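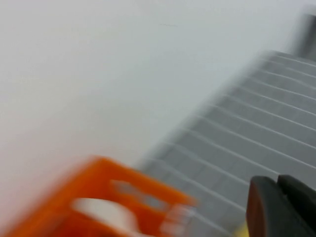 3. Player Response to Licensed Settings

Reading time: 6 minutes
Print | E-mail

3.1 Material and sample

The study used Clatton, a stealth game adapted from a film of the same name and published by Gumer. Players take the part of a night watchman who must cross a harbour district without raising the alarm. Of the 956 people who began the first mission, 557 finished it and filled in the exit form. Only these are treated below. Awasthi and Nseir coded the written answers separately, and differences were settled by Azar.

Each player was given one of two openings. The first replayed the film's prologue as a cut scene; the second placed the player straight on the quay with no spoken text. All other settings were held at the default, including guard patrol routes and the length of the alarm timer.

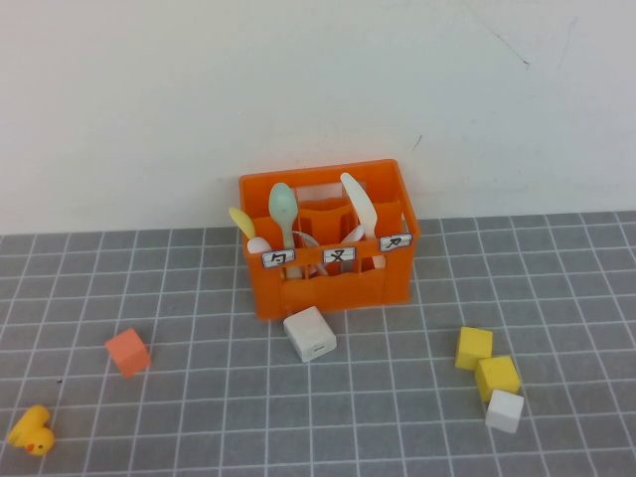

Players who had seen the film tended to skip the cut scene, and several wrote that they had expected the guards to behave as they do on screen. When a guard left the route shown in the film, these players restarted from the last save point more often than the others. Nasrallah and Aoun found the same habit in their earlier work on Wakton — a racing title — although restarts there were cheaper in time.

3.2 Inventory and fear

The fear meter in Clatton rises when a guard hears a noise whose source he cannot see. Thrown objects are therefore the main tool, and the player may carry 12 of them across six pockets. Sorting them is done by hand and in real time, with the patrols still moving. The task is close in kind to the one in Figure 3, where a gripper is angled down into an orange crate divided into compartments: the reach must be aimed at one section among several. Players who kept one type of object to a pocket reported less strain, as the Haberkorn scale measures it, but did not finish the mission sooner.
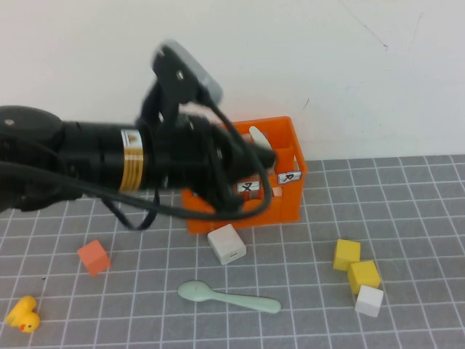

Difficulty settings were not varied in this study. The alarm timer stayed at its default length for both groups, and a shorter timer might well alter how much care players give to their pockets. A divided store such as the orange crate in Figure 3, with its internal partitions, fixes the sections in advance, whereas Clatton lets the player reassign a pocket at any time. Whether fixed pockets would reduce the strain scores is left to the second round of testing, planned for August.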